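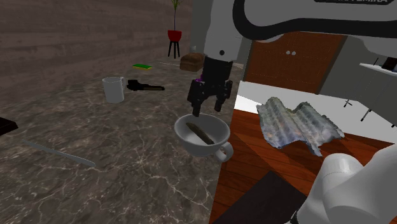

¿De dónde viene la canela?

La canela es la corteza de un árbol. La corteza es la capa que cubre el tronco y las ramas, como si fuera su piel. El árbol de la canela se llama canelo y crece en lugares cálidos donde llueve mucho, como Sri Lanka.

Para obtener canela se cortan ramas jóvenes. Primero se raspa la parte de fuera, que es áspera y no se usa. Debajo hay otra capa más fina, la corteza interior, y esa es la que huele tan bien. Se separa con un cuchillo, en tiras largas.

Al secarse, las tiras se enrollan solas. Así se forman los palitos que conocemos, que se llaman canela en rama. Si se muelen, se convierten en canela en polvo.

Cuando se corta un canelo, el árbol no muere. De la base salen brotes nuevos, y pasado un tiempo se puede volver a cosechar.

¿Por qué huele?

La corteza contiene un aceite. Una parte de ese aceite pasa al aire y llega hasta la nariz. Con el calor pasa más deprisa, y por eso el arroz con leche caliente huele más que el frío.

Hace muchos siglos, la canela llegaba a Europa desde muy lejos y era muy cara. Mucha gente que la compraba no sabía de qué planta salía.

Para probar en casa

Pon un palito de canela en un vaso con agua fría y otro en un vaso con agua templada. Espera 60 minutos. ¿Cuál de las dos aguas tiene más color? ¿Y cuál huele más? Apúntalo en tu cuaderno.

Texto: Lihua Zheng

Compartido 147 veces · 93 comentarios

© Astavden · Contacto · Volver arriba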